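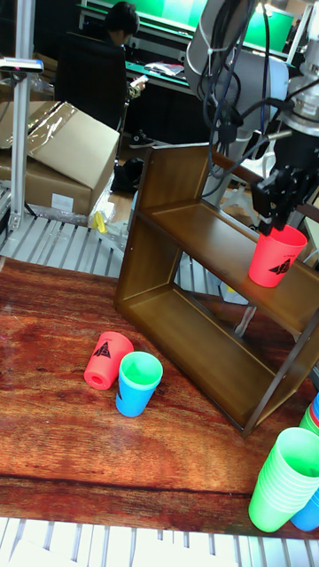 The arm with a red cup at the top shelf, open day at Edia.

So I finally got to see a robot do the dishes! Well, the putting-away part, anyway, and with plastic cups, but I'm counting it.

Edia had their open day out in Tillatham back in March, and I've been meaning to write it up ever since. I drove 37 miles for it, got lost behind the garden center (the sign points the wrong way, please somebody fix that) and walked in just as a group was coming out with free pens. I did not get a free pen.

The first room was mostly posters and a long talk about warehouse software, and I'll admit I drifted. The second room was the one with the arms, and that's where I stayed. They call the cup setup Bravach. It's a gray and white arm with a black two-finger gripper, bolted up over a table with a little brown wooden shelf on it, and its whole job is picking up cups and getting them onto the shelf. Red ones, blue ones, green ones. I stood there way longer than I'd planned – my parking ran out, more on that below.

What got me is how slow and careful it is. I was expecting one of those car factory videos where everything whips around, and this was more like watching my grandmother put away the good glasses. It would bring a cup in next to the shelf, stop, think about it, move a tiny bit, stop again. On 2 of the tries I watched, the cup went over and rolled, and the whole row of us went "ohhh" like it was a ball game.

A woman from the team told us they'd done 128 practice runs that week. I asked why cups, and she said a cup is easy to grab and hard to put down nicely, and now I think about that every time I empty my dishwasher. A kid next to me asked if it could do socks. She said not yet, and he looked so let down.

There was a third room run by Ko, who make sensors, but the line was 3 deep and I had that parking problem. The ticket was on my windshield when I got out. Still worth it! If they do another one I'm going early, and I'm getting that pen.

We use cookies to give you the best experience on this blog. By continuing to read, you agree to our use of cookies. Accept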